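The laundromat in Triltdale closed in February, and the council has treated it as a private business matter. I think that's a mistake. A town with 345 rental units, many with no hookup for a washer, needs a place to wash clothes as much as it needs a library.

The nearest machines are now in Wallin, 20 minutes away by car. The bus goes twice a day. Anyone who has carried a week of bedding onto a bus in winter knows how that goes, and most people will do it once and then start using the bathtub.

Landlords could fix part of this, but few will. A stacked washer and dryer costs well over $1,000 before a plumber is called, and older buildings often need new drains as well.

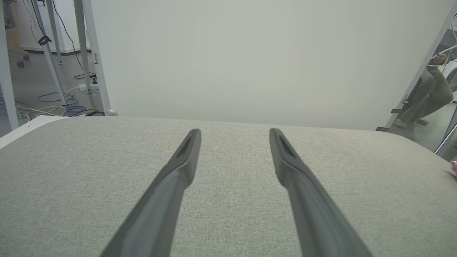
Samina Niazi wrote to me after my last column to say the town shouldn't be buying washing machines while the arena roof leaks. She would sooner see a tax break for whoever reopens the old shop.

I'd take the tax break if it worked. Kutetmont tried one for 2 years and got a vape store. What I would support is a small room at the community centre, coin-operated, open until 10 p.m., with the rates set to cover water and repairs. The centre already has the plumbing from the old change rooms. Council has the drawings and could price the job before the spring budget. It should at least ask for the number.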